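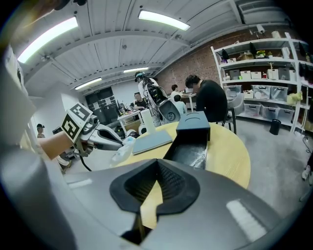
# Mandutlow seller listings

Product listings collected from the Mandutlow online marketplace, with one row per listing per week. The set was put together to look at how store-owned brands are placed in search results next to brands from outside sellers.

Last updated 4th July.

## What's in it

- `listings.csv` - one row per listing per week
- `brands.csv` - brand names and who owns them, where we could find out
- `queries.txt` - the 100 search terms used
- `notes/` - weekly collection notes, mostly about failed pages

For each search term we kept the first 50 results. Sponsored results are included and marked.

## Columns in listings.csv

| Column | Meaning |
|---|---|
| `week` | collection week, starting at 1 |
| `query_id` | line number in `queries.txt` |
| `position` | place in the results, top is 1 |
| `title` | listing title as shown |
| `brand_id` | matches `brands.csv` |
| `price` | US dollars, before shipping |
| `sponsored` | 0 or 1 |
| `store_brand` | 0, 1 or blank |

A blank in `store_brand` means we couldn't tell. Don't read it as 0.

## Brand ownership

Grorela and Uriline are both marked as store brands. Grorela is sold under the marketplace's own name on the packaging page. Uriline isn't, but its trademark filing lists the same parent company.

Cervantes is harder. It is made by an outside company and sold only on Mandutlow, so it is coded 0 in `store_brand` and has `exclusive` set to 1 in `brands.csv`. If your question is about exclusives as well as store brands, use both columns.

## Known problems

- Week 7 is missing all kitchen queries. The collector timed out and the pages were not fetched again.
- Prices with a coupon box show the price before the coupon.
- Listings with several sizes appear once, with the price of whichever size the page loaded first.
- Some titles in weeks 1 and 2 have broken accents. The later weeks are fine.
- Position counts sponsored results. To get organic rank, drop those rows and renumber - `rerank.py` does this.

## Loading

```
pip install -r requirements.txt
python rerank.py listings.csv organic.csv
```

Read `brand_id` as text, or the leading zeros will be lost.

## License

CC BY 4.0 for the tables, MIT for the script. Listing titles belong to the sellers who wrote them.

The next update is planned for September and will add seller country.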